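Monday, notebook, disassembly cell - equipment plan for next year

I must give Ewurabena the budget lines before 16:00, so I write here what I think we need.

1. Gripper fingers. Bruvincombe sells one set for 80 euros and Dorutex for 79, so price is no argument. Dorutex delivers in 18 days, and Bruvincombe does not answer my mails. I propose three sets from Dorutex.
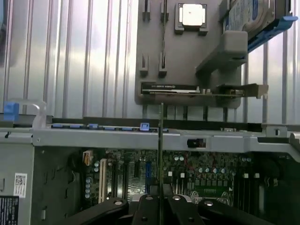 Wrist view, fingers over the tower. Graphics card and blue drive caddy at the top.

2. Parts fixture. The gray plastic one has a place for the drive, the CPU and a card. I want a second copy, so one can be loaded while the other is in use. Skondedum asks nearly 300 for printing and finishing. It is too much, I think - ask Tamošiūnaitė workshop also.

3. Donor computers. Old towers are cheap but the models are all different. Better to buy one lot of the same model, even if we wait longer for it. 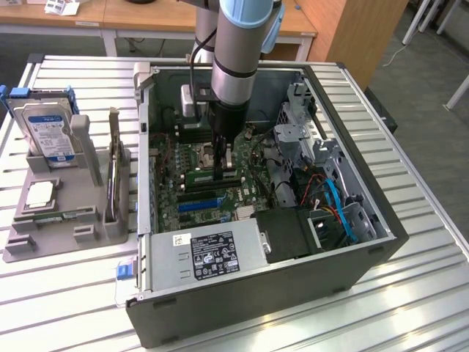 Gripper above the memory slots, fixture to the left of the tower.

4. Second arm: not this year. Ewurabena and I agree on this, but she wants the line kept in the table with zero.

Open: who pays the shipping for item 1? Also spare cables, I forgot them last time.

We use cookies to improve your visit. Accept all / Settings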